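Laing Opens Evening Computing Course to Adults With No Degree

Print this story | E-mail this story

A two-year evening course in programming will open in Fallthorpe in May, aimed at adults who left school without a degree and want to move into software work. The course is run by Laing, a training college that has taught accounting and office skills in the town for 29 years.

There are 100 places in the first class. The college had received 470 applications by the time the list closed on Tuesday, and it has started a waiting list for the class after that.

Students will meet two evenings a week from 6:30 to 9:00 p.m. in the college's building on the Zirthorpe road. The first year covers basic programming, data structures, discrete math and a half-course in technical writing. In the second year students choose between databases, networks and simulation, and finish with a project of their own.

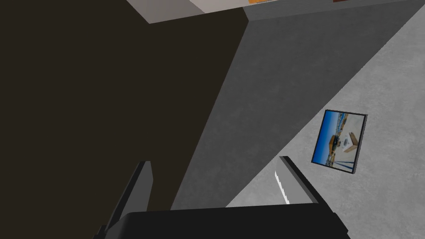

Do applicants need to have written any code before they start?

Applicants with no programming background are welcome, but everyone has to pass a short placement test in arithmetic and reading. Those who have worked with code before can ask to skip the first term, and the college will decide case by case after a second test.

Tuition is charged by the term. People who live in Fallthorpe or Zirthorpe pay a lower rate, and the college has put aside 30 reduced-fee places for applicants who are out of work or working part time. Those places were filled from the same list, with no separate form. Applicants who were turned down for a reduced fee can still take a full-price place if one is free.

The college said it began planning the course after a survey of its accounting graduates. Many of them had ended up looking after company databases or writing small programs at work without any training in it, and a good number said they would come back in the evenings if there were something to come back to. A ten-week trial class last fall filled up quickly, and most of those who started it stayed to the end. 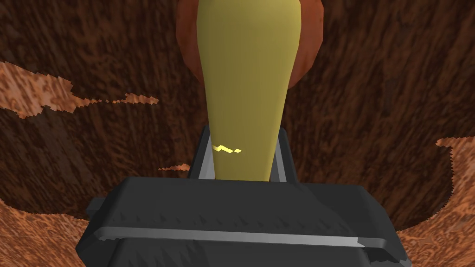 The trial also led to some changes. The first version of the timetable had three evenings a week, which was too much for students with children, and the third evening has now become an optional lab session. Lectures will be recorded and kept online for the rest of the term. Weekly homework is still required - the college did consider dropping it - but students can hand it in up to four days late twice each term with no penalty.

Teaching will be shared between the college's own staff and working programmers, most of them from Rirura, a software company with an office in Fallthorpe. Rirura is also lending machines for the first year. It has not promised jobs to anyone who finishes, but it will interview students who complete the second year with a passing grade in the project.

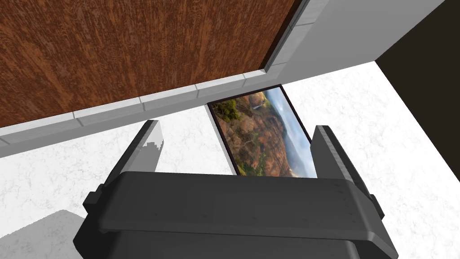 The simulation option is the newest part of the program and the only one that was not tried out in the fall. It will be taught in the second year, on ordinary desktop computers, and students will need the discrete math course and some geometry before they can sign up. Early assignments deal with simple shapes and how they move and touch. Later ones take on a full model, and students will have to write up what they built as well as hand in the code. The class is limited in size, and places will go to those with the best first-year grades in math.

Credits from the course can be carried over to a bachelor's degree at some four-year schools, though the college is still working out which ones. It expects to have a list ready before the end of the first term. Students who stop after one year will receive a certificate but no transfer credit.

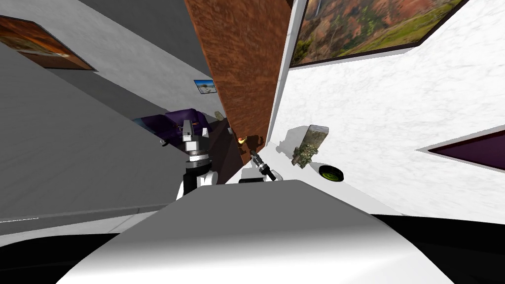
Two robot arms in a simulated room with a purple sofa.

Offers will go out by mail and e-mail, and applicants will have two weeks to accept. Any place not taken up by then will go to the next person on the list. Placement tests will be held at the college in the evening, with a morning sitting for people who work nights.

Parking behind the building is free after 6:00 p.m. The last bus to Zirthorpe leaves at 9:20 p.m. from the stop across the road. The college has asked the bus company for a later one on class nights and has not had an answer.

Print this story | E-mail this story

Get local news by e-mail every weekday morning. Enter your address to sign up. You can cancel at any time.

This site uses cookies to remember your settings and count visits. By continuing to read you agree to their use. Accept | Change settings

Contact the newsroom | Corrections | Copyright, all rights reserved | Back to top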